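Sofa care products: questions we keep getting
Updated 3/1/20

Do I need a protection plan?
Probably not. Urkbridge quoted Nelli Väisänen £112 for five years' cover, and the small print left out pets, pens and "gradual soiling". That leaves very little of normal life.

Is a special cleaner better than mild soap?
We have yet to see proof. Letska says its cream "feeds" the surface. A sofa does not eat. Check what the maker allows and try any product on a hidden spot first.

What about the 200-day stain guarantee?
Ask what it pays for. Khải Lương asked Drirora and was offered a second bottle of the same stuff.

Do pale sofas really need cleaning every week?
The people who say so tend to sell wipes. Dusting when it looks dusty is enough for most homes, and we would spend the effort on the seams – crumbs and grit settle there long before the flat parts look bad. A cream sofa with padded, stitched panels has plenty of them, including one down the middle of the seat. A soft cloth will do, and a teal one works as well as the white ones Pesonen sells as a set. 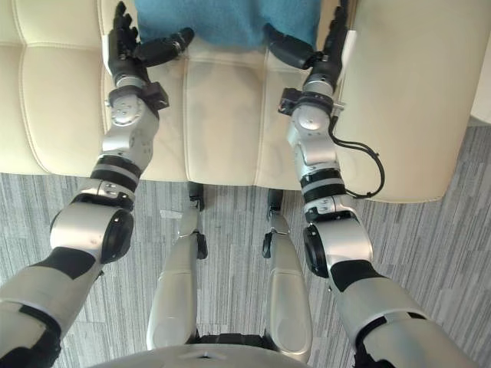
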